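Praven veröffentlicht Leitfaden für das Arbeiten mit Zweiarmrobotern an weichen Materialien

Dremach, Juni 2022. Wer einem Roboter beibringen will, ein T-Shirt zu falten, hat bisher vor allem eines gebraucht: viel Geduld beim Abgleichen der eigenen Notizen mit denen anderer Labore. Mit dem Praven-Leitfaden »Textile Handhabung mit zwei Armen« liegt jetzt eine gemeinsame Grundlage vor, auf die sich die Beteiligten in Dremach und Karnham verständigt haben. Auf 153 Seiten beschreibt er, wie ein Arbeitsplatz eingerichtet, ein Durchgang protokolliert und ein Versuch sauber abgebrochen wird. Wir freuen uns sehr, dass er ab sofort frei zugänglich ist!

Weiche Materialien stellen andere Anforderungen als Bleche oder Kartons. Ein Hemd hat keine feste Form, es rutscht, wirft Falten und liegt nach jedem Griff ein wenig anders da. Viele bestehende Regeln setzen starre Werkstücke voraus und helfen an dieser Stelle nur begrenzt weiter. Der Leitfaden beginnt deshalb beim Tisch: helle, matte oder nur leicht glänzende Fläche, deutlicher Farbkontrast zum Stoff, genügend freier Rand auf der Seite der Arme.
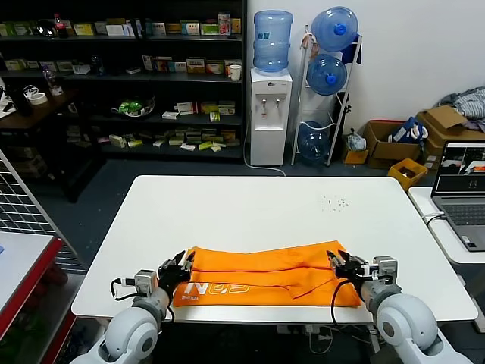

Im zweiten Kapitel geht es um das gleichzeitige Greifen. Beide Hände sollen den Stoff sicher halten, bevor eine Bewegung freigegeben wird, und die Zugkraft zwischen ihnen wird durchgehend begrenzt. Verliert eine Seite den Halt, stoppt auch die andere. Das klingt selbstverständlich, war aber in den Entwürfen bis zuletzt der am längsten diskutierte Absatz. Insgesamt gingen 223 Anmerkungen ein, viele davon mit eigenen Messreihen und sehr konkreten Formulierungsvorschlägen. Für diese Sorgfalt möchten wir uns ausdrücklich bedanken.

Neu ist auch die Trennung von Greifwerkzeug und Aufgabe. Ob mit einer mehrfingrigen Hand oder mit einem Greifer aus zwei gegenüberliegenden Fingern gearbeitet wird, bleibt den Anwendern überlassen. Festgelegt ist dagegen, was vor jedem Durchgang geprüft wird: Öffnungsweite, Zustand der Fingerspitzen, fester Sitz der Schrauben, Lage der Kabel über den gesamten Bewegungsbereich.
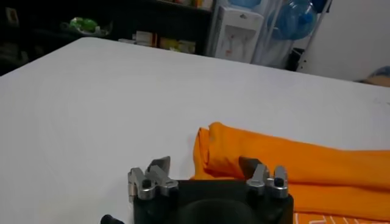
Für die Protokolle gilt ein einheitliches Blatt, das in jeden Versuchsordner passt. Es hält Stoffart, Ausgangslage und Zielform fest, dazu die verwendete Softwareversion und jeden Eingriff von Hand. Auch misslungene Durchgänge gehören hinein, und zwar mit derselben Ausführlichkeit wie die gelungenen. Gerade aus ihnen lässt sich für spätere Arbeiten enorm viel lernen. Wer Aufnahmen weitergibt, vermerkt außerdem, welche Kamera an welcher Stelle montiert war und ob sich der Aufbau zwischendurch geändert hat.

Das Faltkapitel unterscheidet 3 Stufen: ausrichten, umschlagen, ablegen. Zu jeder Stufe gehört eine Kontrollfrage, die vor dem nächsten Schritt beantwortet sein muss. Liegen die Ärmel innerhalb der vorgesehenen Kontur? Sind die unteren Ecken erreichbar, ohne dass sich die Arme nahekommen? Ist das Kleidungsstück nicht in der erwarteten Lage, wird es neu ausgerichtet und der Durchgang entsprechend gekennzeichnet.

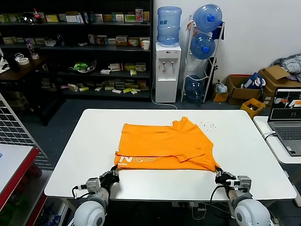

Besonders am Herzen liegt uns der Abschnitt zur Sicherheit von Menschen am Arbeitsplatz. Er verlangt einen erreichbaren Halteknopf, eine klar benannte Aufsicht und eine reduzierte Geschwindigkeit, solange jemand in den Arbeitsbereich greifen kann. Stoff darf nur bei stillstehenden Armen nachgelegt oder glatt gestrichen werden. Der Leitfaden ersetzt dabei keine gesetzliche Vorschrift und keine Gefährdungsbeurteilung vor Ort, er lässt sich aber gut neben beiden verwenden.

Erprobt wurde der Entwurf seit März an beiden Standorten. Die Rückmeldungen sind in die Endfassung eingeflossen, darunter eine kürzere Checkliste für den täglichen Gebrauch, die auf 2 Seiten Platz findet und sich gut neben den Rechner hängen lässt. 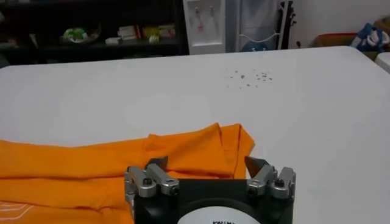
Pagano begrüßt die Veröffentlichung und wünscht sich, dass bei der nächsten Überarbeitung auch sehr dünne und dehnbare Stoffe eigene Prüfschritte bekommen. Mit dem jetzigen Protokollblatt seien Ergebnisse verschiedener Aufbauten endlich vergleichbar, bei Strickware reiche die Angabe der Stoffart allein jedoch nicht aus.

Diesen Hinweis nehmen wir gern auf. Leitfaden, Protokollblatt und Checkliste stehen auf der Praven-Projektseite zum Herunterladen bereit. Anmerkungen zur ersten Fassung können dort über das Formular eingereicht werden, am besten mit Angabe von Kapitel und Absatz.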